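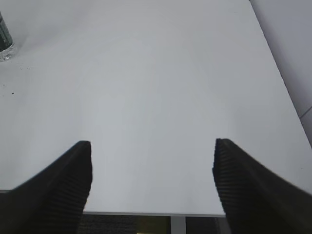 About us

Vosumach writes software for robot arms that pick things up and put them down. We don't build arms, grippers or cameras. Our customers already own those, or have a supplier they're happy with, and what they need from us is the part in between: the code that looks at a bench, decides where an item is, plans a way to it and closes the fingers without knocking it over.

The company started as a contract engineering shop. Most of the early work was fixing cells that other people had installed and walked away from, and after a while we noticed we were writing the same four or five pieces of code at every site. We pulled those pieces together, cleaned them up and licensed them. The contract work still pays for a fair share of the lights, and we'd like to keep doing it, as it is where nearly all of our bug reports come from.

What we make

Jastis is our motion planner. It takes a model of the arm, a list of things to stay clear of and a goal, and returns a path the controller can follow. It replans at 100 hertz when the goal moves. It will refuse a path it can't verify and say why in a line of plain English, which took longer to get right than the planning did. Cable slack can be entered as a limit on joint travel, so an arm with external cabling isn't asked to wind itself up.

Hamann is the perception side. It merges what a wrist camera sees with what a fixed camera sees and keeps one estimate of where each item is. The two views disagree more often than people expect. A wrist camera is close and accurate but has its own fingers in shot and loses half the item at the side of its view. A fixed camera sees the whole bench and has trouble judging depth. Hamann weighs one against the other and reports its confidence with every estimate, so the planner can slow down or take a second look.

Both run on an ordinary industrial PC under Linux. Interfaces are provided in C++ and Python. Customers receive the source for the drivers and the configuration tools, and binaries for the rest.

How we work

A typical project runs in this order:

1. You send us a parts list, the cell layout and a few hours of recorded camera data. If you haven't any recordings, we'll supply the logging tool first.

2. We replay the recordings through Hamann and send back a report on what it found, what it missed and where the lighting or mounting should change. Marks on the work surface are included in the report – a speck that gets taken for a part is a nuisance at any hour. 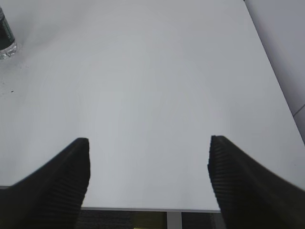
3. We set up the planner against a simulated copy of your cell and agree on speed limits, keep-out zones and what the arm should do when it isn't sure.

4. Two of our engineers come to site for commissioning. We stay until the cell has run for 24 hours without a stop caused by our software.

5. Support is by phone and email after that. Updates come out in March and September, and you can skip any of them.

What we test on 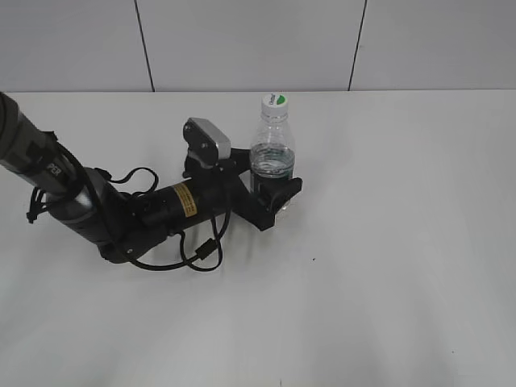
Clear plastic has been our standing problem since the first release of Hamann. Depth sensors read straight through it or return nothing, and an edge detector finds plenty of edges, most of them belonging to whatever is behind. A part-filled water bottle is a good test of this, as the ribs and the waterline give strong features down low while the empty upper part nearly disappears against a pale wall. The white cap is often the most dependable thing to look for. Hamann treats the cap and the body as separate pieces of evidence and only commits to a grasp height when the two agree.

Every release is run against the same recorded set before it goes out, then on hardware at our Drarkbridge workshop. We publish the results to customers, including the regressions.

Who we are

There are 9 of us, mostly software engineers, with backgrounds in control, machine vision and factory maintenance. We are privately owned and have no outside investors. The workshop and the office share one building, and visitors are welcome by arrangement. Please wear closed shoes, and bring a sample of your part if it fits in the car.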